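The Long Way Around to Oldale

The ferry to Oldale leaves from the end of a street that doesn't look as if it leads anywhere. You pass the hardware store, then a row of houses with their porches turned politely toward the water, and then the pavement just tips downhill and there it is, a flat white boat with its ramp down and a man in a yellow jacket waving you on as though you were already late. I was, a little. I'd stopped for pie in Mirkham, and I will tell you about the pie, but let me get across the water first.

Oldale sits on the far side of the sound, 11 miles by boat and a good deal more than that by road, if you're the kind of person who would rather drive all the way up to the bridge and back down again. I have done it both ways now and I'd take the boat every time. The crossing lasts just long enough to drink a cup of coffee and get cold. Everybody starts out on the upper deck, full of good intentions, and by the time the channel markers are behind you most of them have gone below to sit beside the heater. Stay up if you can stand it. The town comes at you slowly, first the church, then the fish house with its rusty red roof, and last of all the low dark line of the breakwater, which from a distance looks like something a child drew with a ruler.

The breakwater is why I came. It runs out from the foot of Gashi Street, big rough blocks of stone laid end to end, and at the far end there's a small iron beacon that still blinks green all night. You're allowed to walk the whole way. I'd read that it was an easy stroll, and I'd like a word with whoever wrote that, because there are gaps between the stones wide enough to swallow a shoe, and the wind has opinions about hats. But take it slowly, wear something with a grip on the bottom, and it's one of the loveliest walks I know on this coast.

I went out on my first afternoon, with the tide about halfway down and the cormorants hanging their wings out to dry on the old pilings. There were two boys fishing with one rod between them, and a woman in a lawn chair (how she got a lawn chair out there I can't imagine) reading a thick paperback with its cover torn off. She looked up and told me the seals had been in that morning. People in Oldale say this to every visitor, I learned later, and it's nearly always true. The seals come in early and leave before the rest of us have found our socks.

The harbor museum is at the land end, in what used to be the pilot station, and Ottavio Morelli has been running it for 23 years. He's a tall, stooping man with a soft voice, and he has the wonderful habit of answering a question by walking off into another room, so that you have to follow him to get the end of the sentence. I asked him how many stones were in the breakwater and he was halfway up the stairs before he said, over his shoulder, "Five hundred and twelve on the top course. My sister and I used to jump them." I wrote down 512 and decided to take his word for it.

Upstairs is the room you want. It has windows on three sides and a brass telescope that you may touch, and on the long wall there's a chart of the sound with every wreck marked in red ink. Most of them are clustered around Noltosar Shoal, a crooked finger of sand that lies just off the northern point and has a nasty way of shifting after a hard winter. Before the breakwater was built, a boat running for shelter in a northeast wind had to come in right past the shoal, in the dark as often as not, with nothing to steer by except a lantern in the pilot's window. Ottavio's grandfather kept that lantern. It's downstairs now, in a case by the door, and it's so much smaller than you expect that I walked right by it the first time.

"He filled it twice a night," Ottavio told me. "Then he went back to bed, and my grandmother stayed awake, worrying about whether he'd filled it."

I spent most of a morning up there. It rained, then it stopped, then it rained sideways, and the telescope turned out to be very good at finding other people who were wetter than I was.

Now, the pie. The bakery in Mirkham is on the corner just before the turn for the ferry, with green paint on the door and a bench outside. They had blackberry and they had peach, and I bought a slice of each, telling the girl at the counter that one of them was for a friend. If you're making the trip in September, get there before noon. By October the peaches are finished and you'll be looking at apple, and there are worse things to look at.

Oldale itself has two places to eat supper, and on a quiet weeknight it may have only one. The Gashi Street Grill does a fine bowl of chowder, thin and peppery the way they like it on this side of the sound, with the crackers served in a separate bowl so you can ruin it or not as you see fit. The other is the fish house, where you order at a window and eat at picnic tables and guard your fries from the gulls. I ate there on my last night in two sweaters and was very happy.

As for where to sleep, there's an inn above the harbor with a long porch and creaky floors, and several families along the hill rent out rooms through the fall. Ask for one on the water side. You'll hear the bell buoy off the shoal, one slow note and then another, never quite when you expect it. It kept me awake the first night and I missed it terribly the first night I was home.

If you can pick your weekend, pick the one with the Lantern Walk. It falls on Sat 2 October this year, and it's a simple thing. Everybody gathers at the foot of the street at dusk with whatever kind of light they own, and they walk out along the stones together as far as the beacon, and then they turn around and walk back. There are no speeches. Somebody usually brings an accordion. Small children are carried, and dogs are discouraged, though I'm told they come anyway. Ottavio opens the museum late that evening and lights his grandfather's lantern in the upstairs window, and the boats in the harbor switch off their deck lamps for a few minutes so that you can see what a pilot would have had to go by.

The ferry runs until nine on the night of the walk, and on other fall evenings the last boat back to Mirkham goes at six. The museum is open every day but Monday, and there's a jar by the door instead of a ticket desk. Bring small bills, and bring a warmer coat than you think you'll need. Parking at the Oldale landing is free but it fills up fast, so most people leave their cars on the Mirkham side and come over on foot — the whole town is walkable in any case, apart from the hill, and even the hill has a bench halfway.
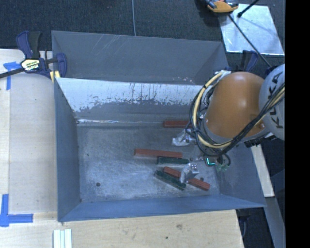
I'm going back for the seals. I have set my alarm for every morning of the trip, and I've asked the inn for a room on the water side, and I've already picked out which shoes.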